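Write It Down Before You Run It: A Plea for Dull Rules in Simulated Robot Work
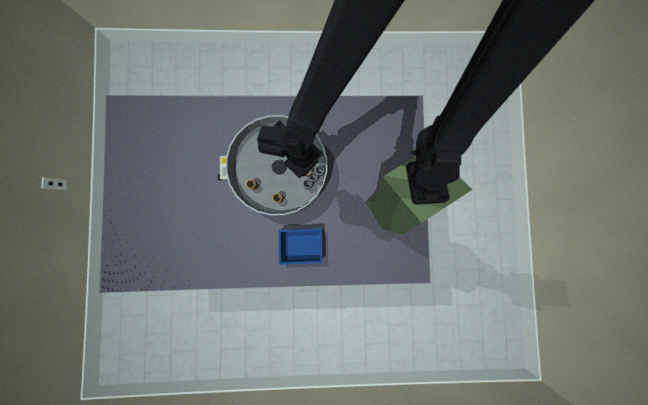

A simulated sorting cell from above: two arms, a round tray of small rings and cups, and a blue container.

I have spent a good part of my working life arguing about rules for robots, and most of that arguing has been about real ones. Where does the fence go, how fast may the arm move when a person is near, who holds the key. People will sit through a long meeting about those things, and they should. What I have had much less luck with is getting anyone to sit through even a short meeting about rules for robots that exist only on a computer. The feeling seems to be that a simulated arm can't hurt anybody, so you may do as you please with it.

I understand the feeling, and I held it myself for years. Then I was asked to help three small outfits compare their results on the same tabletop chore, small parts into a bin, and I came home with a different opinion and a very full notebook.

The first of them, Lurkuso, had logged 2,739 attempts at the chore. That is a lovely pile of work and I don't want to sound ungrateful for it. But when I asked what counted as a success, I got two answers from two people at the same desk. One said the part had to be in the container when the clock ran out. The other said it had to be in the container with the gripper open and clear of it. You can imagine how many attempts fall into the gap between those two! We went back through the logs together and found that the rule had changed partway along, with no note to say when. There was nothing sneaky in it. Somebody had a better idea one afternoon, typed it in, and went on with life, the way all of us do.

So my first rule, and I would put it on the wall in large letters, is that the definition of done gets written in plain sentences before the first run, and it gets a version number like anything else. If it changes, the count starts over. I know that stings when the count is already high.

My second rule is about the room. Look at how much is going on even in a modest simulated cell like the one at the top of this page. There's a tiled floor, a shadow from an arm lying across it, a small label standing against the tray, a big green faceted thing sitting partly on the mat and partly off it. Any of that may matter to a program that has learned to work from pictures. A shadow can make a small gray ring on a gray tray a good deal harder to pick out, and orange rims give a program something easy to hold on to. If I hand you my success rate and don't hand you the lighting, the colors and the starting spots, I have given you a number you can't do much with.

Trerard does this well, and I'd like to praise them for it, because praise is scarce in this corner of the trade. They keep a single sheet for every setup. It has 7 lines on it, covering things like the light, the starting pose of each arm, and which objects are allowed to move between runs. A new person can read it over coffee. When I asked for an old setup back, they had it on the screen before I'd found a chair.

My third rule is the one I get the most grumbling over, and it concerns two arms sharing one work area. People write careful limits for each arm and then say very little about the pair. Who yields? How close may the wrists come? Does a brush between two links end the run, or does the program shrug and carry on? At Oosthuizen I watched a recording where the arms passed straight through one another because contact between them had been switched off to save computing time. The run was marked a success. I asked them to rerun a batch of 1,000 with contact switched back on, and 38 of the old successes turned into collisions. Some folks in the room thought that was a small number. I thought about a technician standing next to the real thing, and I didn't think it was small at all.

The objection I hear, and it's a fair one, is that all this slows people down at the very stage where they ought to be free to play. I agree about the playing. Play all you like, and keep it in a folder marked play. What I'm asking for begins when a result leaves the building, whether it goes into a sales sheet, a safety file, or a friendly email to somebody who is deciding whether to buy. Brustus, which sells a scoring tool for this kind of work, has started refusing to print a final score when the setup sheet is blank. Their customers complained at first — loudly, I'm told — and most of them now fill in the sheet.

I'd like to see the rest of us get there without a tool having to nag. Pick one chore you already run, write its sheet this month, and send it to a competitor to see whether they can build your cell from it. Mine came back in September with over a page of questions, and I am still working through them.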